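Subject: Re: [bastcombe-league] Goal difference after the Nadar abandonment
List: bastcombe-league
From: Fixtures and Results

On the list, the secretary of Tisudik wrote:

> The table posted at 21:40 has us fourth on goal difference. Our own
> sheet has us third. The Nadar match was stopped after 162 minutes of
> combined play across the two legs, with us 3-1 up overall. Are those
> goals counted or not? We have a home tie to plan for if we finish
> third, and the pitch hire has to be confirmed before the end of August.
>
> Also, is the replay going ahead at Bastcombe or at Nadar's ground?

Both tables are correct under different readings of rule 7, so I will set out which reading the league is using.

Rule 7 covers matches abandoned through floodlight failure, weather or the state of the pitch. If the second leg is stopped before the 75th minute, the score in that leg is void and the leg is replayed in full. The second leg was stopped in its 72nd minute (90 + 72 = 162). The first leg was completed and stands at 1-1. The two goals Tisudik scored in the second leg do not count towards goal difference. Bookings from that leg do stand.

Your sheet includes the two goals. Take them out and you are level on points with Trastach and one behind on goal difference, so fourth is the right position until the replay is played. 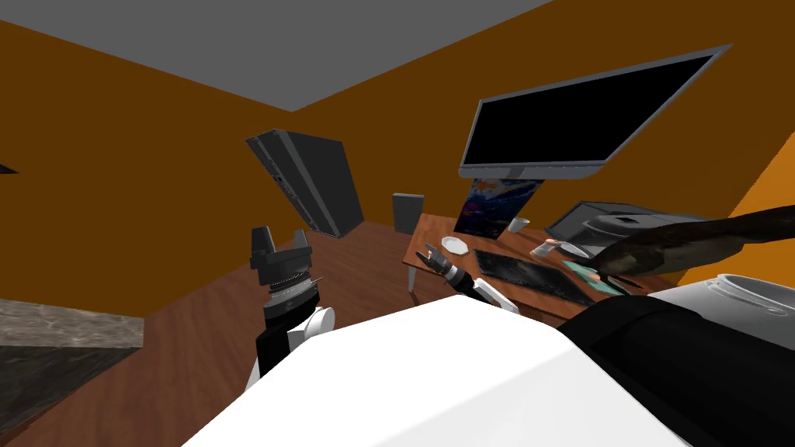

Room view, grey ceiling and wooden floor.

The replay will be at Bastcombe. The rule gives the original venue first call, but the lights there have not been signed off and the kick-off cannot be moved earlier. Bastcombe is neutral for both clubs. Hire is 900 for the evening including lights, split equally between the two sides. Gate money goes to the league and is set against next season's entry fees.

Squad lists for the replay are those submitted for the first leg. A player registered after that date is not eligible, even if he was on the bench for the abandoned match. Trastach asked about this last season and the answer has not changed.

One correction to the attendance page: the first leg should read 397. The figure shown was the number of tickets printed.

Please send any objection to the venue to the list address before noon on the 7th. Teamsheets go to the referee 45 minutes before kick-off, on the old form, as the new one has no space for substitute goalkeepers.

Fixtures and Results

--
bastcombe-league mailing list
To leave the list, send a blank message with "unsubscribe" in the subject line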